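Why I Moved My Whole Music Library Back Home

It started with one missing album. I was making soup, I asked the kitchen speaker for a live record I've been playing every winter since college, and the speaker told me it wasn't available in my region. My region! I'd had it saved for years, with a little heart next to it and everything.

So I did what any calm person would do and spent the next three months building a music server.

I should say up front that I'm not a systems person. I can follow instructions, I own a crimping tool I've used twice, and I know enough Linux to be a danger to my own files. If you're at that level too, you'll be fine. You'll swear a bit, but you'll be fine.

The hardware was the easy part. I bought a used Horitz mini PC, one of those square things that looks like a router that's been to the gym, and stuck a big solid-state drive in it. The whole lot came to $200 with shipping, and it sits behind the bookshelf making no noise at all. You could use an old laptop. You could use a single-board computer if you already have one in a drawer (I know you do).

Then came the ripping. I had two boxes of CDs in the closet, plus a folder of downloads that had followed me through four computers, plus whatever was on a hard drive labeled "DO NOT ERASE" in my own angry handwriting. I ripped everything to FLAC, which keeps the full quality and takes up more room than MP3, and I did it in the evenings with the TV on. Feed a disc in, wait, swap, repeat. Two discs wouldn't read at all until I cleaned them with dish soap, and one of them still skips on track six.

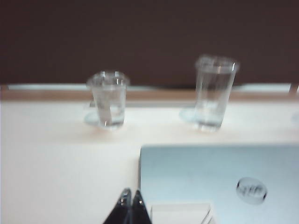

Ilse De Bruijn

When the ripping was finished I had 1,171 albums, and I was feeling very smug. Then I opened them in the server software, a free package called Grinent, and it showed me 2,649. Every compilation had been split into one album per artist. Every double album was two albums, or three if I'd been careless with the capital letters. One soundtrack had turned into 97 separate records with the same cover.

Tags, people. It's all tags! A music file carries its own little label with the artist, album, year and so on, and the server believes whatever the label says. The field that saved me is called "album artist." Set that to "Various Artists" on your compilations and they snap back together like magnets. I'd ignored that field my entire life and I now think about it in the shower.

My advice is to fix the tags before you point the server at the folder. I did it the other way around, and Grinent held on to the old entries until I wiped its database and made it scan again. It took all night. The second scan was clean apart from one Christmas record that insists it was released in the year 0, and I've decided to let it have that.

Getting sound into the rooms was more fun. The living room has a pair of Verbruggen bookshelf speakers I bought secondhand, wired to a small amp with a network player plugged into the back. The kitchen speaker that started all this turned out to accept a plain network stream, so it stayed. In the bedroom I use my phone and a Bluetooth speaker, and yes, I know, the audio gets compressed on the way. I'm asleep by the third song.

The one real headache was sync. If you stand in the hallway you can hear the kitchen and the living room together, and at first they were just far enough apart to make everything sound like a train station. There's a delay setting for each player, in milliseconds, and I ended up walking back and forth with a metronome track playing, nudging the number up and down. My neighbor heard forty minutes of clicking through the wall and asked if I was okay.

Backups! Please do them. I have a second copy on an external drive that lives in my desk at work, and I bring it home whenever I've added enough new stuff to feel nervous. I've tried the cloud option from Brilholm as well, and it was fine, but the first upload went on for so long that I gave up and went back to carrying the drive in my bag.

Do I still pay for streaming? I do, the cheap plan, mostly for finding new things. When I fall for a record I buy it, rip it or download it, fill in the album artist field, and drop it in the folder. By the time the kettle's boiled it's showing up in the kitchen. The live album went on first, by the way, and I've got it lined up for December with a fresh pot of soup.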